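Table linen – Washing and storing

Looking after a printed tablecloth

I have been fond of a fruit-patterned tablecloth for as long as I have kept house, and over the years I have ruined a fair few of them, so I hope what follows will save one or two of yours! Most of the trouble comes in the wash. A printed cloth doesn't like being boiled, and it likes being crammed in with the bath towels even less. I do mine on a cool wash with the pattern turned inwards, and I take it out the moment the machine has finished, while I can still shake the creases loose with my hands.

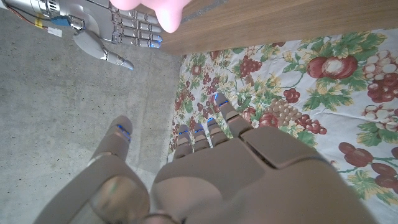

Stains are best dealt with before the cloth goes anywhere near the machine. Lay it over something firm, find the mark, and dab from the outside towards the middle with a clean white rag and a drop of washing-up liquid in cold water. A busy print is a blessing at the table but a nuisance at this stage, and a drip of blackcurrant can sit among printed grapes for weeks before anybody spots it. I go over the whole cloth slowly by the window, running my palm across it, as dried jam can often be felt before it is seen. If yours hangs down near a concrete floor, do look at the hem as well, where the grit gathers. Bernadette Alcantara wrote to me in August to say she uses an old soft toothbrush on hers, and I have taken it up myself – gently, mind, or you will rough up the threads.

For an old tea stain I mix 2 teaspoons of bicarbonate of soda with 200 ml of cool water, dab it on and leave it for 26 minutes (the length of my radio serial, and it seems to suit the stain as well as it suits me). Try it on a corner first, especially if there is a lot of dark red in the print.

Pale backgrounds show everything, I'm afraid, and they are the ones I love best. Dry them out of strong sun and iron on the wrong side with a medium iron, working from the centre out to the edges.

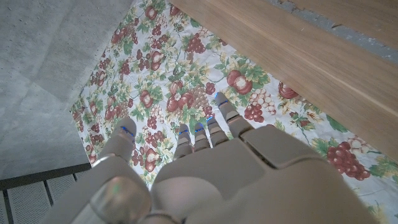

Apples, grapes and green leaves on an off-white ground.

When it comes to putting the cloth away, roll it round a cardboard tube if you have one. Folded cloths wear along the creases, so if you must fold, fold it differently each time.

Recent tips
Getting candle wax out of a runner
Beeswax for a tired table top
Hubert Szulc on mending a frayed hem
Airing a linen cupboard in winter

Filed under: Table linen, Stains, Storing
© Drosholm Household Pages | Contact us | Back to top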